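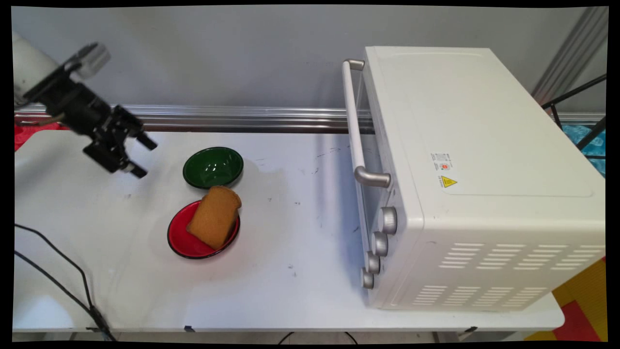

# How to hedge a wheat crop with futures (your first one, anyway)

I grow wheat outside Trenville and I've become a bit of a nut about futures. Every spring a neighbour leans on the truck window and asks how it works, so I've finally typed it all out. You don't need a finance degree for this – you need a pencil, your own cost figures and a quiet evening.

A hedge locks in most of your price before the crop is in the bin. You sell futures contracts now, buy them back when you sell the real grain, and the gain or loss on the paper side roughly cancels the move in the cash price. I still find that really neat!

## Before you start

Have these on the table:

- your cost per tonne, with land and fuel included
- a cautious yield guess for the fields you're hedging
- the cash price your local elevator has paid at harvest for the past few years
- the contract specs from the exchange, printed out

Read the specs properly. Contract size, delivery months, grade, currency and last trading day are all in there, and they differ from one exchange to the next. My first year I skipped the currency line and spent a whole weekend untangling my own spreadsheet.

## Step 1: Work out your basis

Basis is the local cash price minus the futures price. If the elevator at Caron pays $270 a tonne when the futures sit at $290, your basis is minus $20.

Do this for the same week in each of your past harvests and write the numbers in a column. You'll probably see that basis wanders much less than price does, and that's the whole reason a hedge works. If yours jumps all over the place, find out why before you go any further. A rail backlog will do it, and so will a wet harvest that knocks everybody's grade down.

## Step 2: Decide how much to cover

Start small. Say you expect 2,000 tonnes. Plenty of growers around here would cover a third of that before seeding and leave the rest until the crop is out of the ground and looking healthy.

Never hedge more than you're sure to harvest. If hail takes the crop and you've sold paper against all of it, you're no longer hedging, you're speculating, and in a short-crop year prices tend to be heading the wrong way for you.

Divide the tonnes you want to cover by the contract size and round **down**.

## Step 3: Open the account

You'll need a broker who handles agricultural futures. Phone a few and ask:

- What are the commissions, per side or round turn?
- What is the initial margin today, and how quickly do I have to meet a call?
- Can you set me up as a hedger, and does that change my margin?

Lucie Landry, who farms the other side of Zakusent, told me to ask how many grain growers the broker already looks after, and it's the best question on my list. You want somebody who knows what a combine breakdown does to your timing.

## Step 4: Sort out your margin money

This step trips people up. When futures rise, your short position loses money *today*, while the matching gain on your wheat is still standing in the field. The broker wants cash either way.

Talk to your lender before you place the trade. Show them the tonnes, the price and a bad-case rally, and ask for a separate line that's only for margin. Youssra Ragab at the credit union in Pliststead went through mine with me line by line, and I came home understanding my own farm better than when I left!

## Step 5: Place the trade

Pick the contract month that falls just after you plan to sell the grain. For most of us that means the first one following harvest.

Use a limit order so you know the worst price you'll accept. Read it back to the broker before you hang up: sell, how many contracts, which month, what price. Then write it in a notebook with the date and your reason for doing it. I put mine on in April, usually in 2 or 3 bites.

## Step 6: Lift it when you sell the grain

On the day you price the wheat at the elevator, buy back the same number of contracts. Same day, same phone call if you can manage it.

Let's run the numbers. You sold futures at $290 and expected a basis of minus $20, so your target was $270. By harvest futures have dropped to $250 and the elevator pays $232.

- Cash sale: $232
- Futures gain: $290 − $250 = $40
- Net price: $272, less commission

Basis came in at minus $18, a touch better than expected, and there's your extra $2. Now try it with futures at $330 and the same basis. You get $312 for the grain, lose $40 on paper, and land on $272 again. Work both through by hand – it sinks in so much faster than reading it.

## If you get stuck

Do a full season on paper first. Pick a price, pretend to sell, and check it once a week with a coffee. You'll feel what a rally does to your stomach without it costing you a cent, and you'll have a pile of much better questions for the broker.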